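Flondlow 45 Cutlery Drying Cabinet

Product code range: Flondlow 45 (freestanding), Flondlow 45U (under-counter)
Manufacturer: Tostamby

Overview

The Flondlow 45 is a warm-air drying cabinet for washed cutlery and small utensils. It is meant for cafés, canteens and small hotel kitchens where pieces come out of the dishwasher wet and would otherwise be dried by hand. The cabinet is 45 cm wide and takes three pull-out trays. It runs from a standard 13 A socket and does not need a water supply or a drain connection.

Air is drawn in through a washable filter at the lower front, heated, and pushed up through the trays by a single fan. Damp air leaves through a grille at the rear. Leave a gap of at least 5 cm between the grille and the wall. The under-counter version vents at the front and may be fitted flush on both sides.

Trays

Each tray has a perforated base and a removable divider. The divider can be set in any of five positions. Trays are not handed and can be swapped between levels. A tray is ready to load when it clicks against the front stop, and it will hold at full extension without support.

Load cutlery in one layer. Pieces that lie inside one another trap water and will still be wet at the end of the cycle. Long-handled items such as ladles fit only in the bottom tray, which has the greater clearance.

Programmes

Programme 1 – Short. 12 minutes at low fan speed. For pieces that are already warm from the dishwasher.
Programme 2 – Standard. 25 minutes at full fan speed. For mixed loads.
Programme 3 – Gentle. 45 minutes at reduced heat. For coated, plated or wooden-handled pieces.

The last programme used is kept in memory when the cabinet is switched off at the wall. Opening the door pauses the fan and the heater. The cycle carries on from the same point when the door is shut. On Programme 3 the heater stays off for the first minute after the door is closed, and the display shows a steady bar during this time.
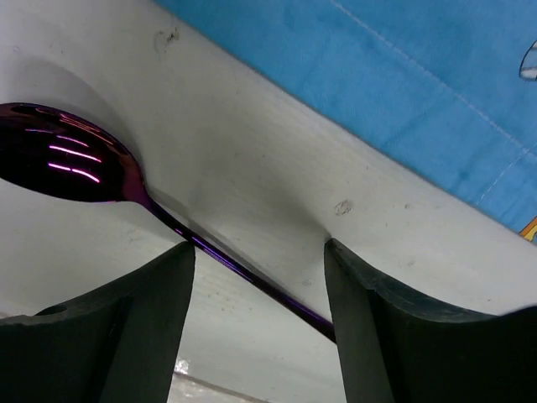
Coated cutlery should be dried on Programme 3 only. The reduced heat is easier on thin decorative finishes, and the slower air flow stops light pieces from moving against the tray. Check the finish before choosing a programme, as many tableware ranges now mix plain steel with coloured pieces. A purple spoon with a shiny, colour-shifting surface belongs in the gentle group, even if the rest of the place setting is plain. Where the care sheet supplied with the cutlery gives a lower limit than the cabinet can hold, dry by hand with a soft cloth. Do not place coated pieces in the same tray section as knives.

Water marks

White marks left after drying come from minerals in the rinse water and are not a fault in the cabinet. Check the salt level in the dishwasher first, then the rinse aid setting. On dark finishes the marks are easier to see. Wipe them off with a damp cloth and dry the piece again by hand. Scouring pads and cream cleaners must not be used on coated cutlery.

Technical data

Width: 45 cm
Depth: 52 cm (door closed)
Height: 60 cm freestanding, 58 cm under-counter
Weight: 24 kg empty
Supply: 230 V, 50 Hz, single phase
Rated power: 1.2 kW
Trays: 3, stainless steel
Air temperature at tray: 70 °C on Programmes 1 and 2, 45 °C on Programme 3
Cable: 1.8 m, fitted plug

Cleaning

Switch off at the wall and let the cabinet cool. Lift out the trays and wash them in warm soapy water, or in the dishwasher. Rinse the filter under the tap once a week and refit it dry. The door seal should be wiped with a damp cloth. Do not spray the inside of the cabinet.

Accessories and spares

Lozano divider set, pack of 5
Utus fine filter, for kitchens where flour is used
Replacement door seal
Wall spacer – freestanding version only
Stacking frame – takes two freestanding cabinets

Guarantee and orders

Parts are covered for three years from delivery, apart from filters and door seals. Orders placed before 12 noon leave the warehouse the same working day. The works is closed for the last two weeks of July, and spares are not sent out during this time. Trade enquiries and requests for the wiring sheet should be marked for Octavio Salazar, technical sales.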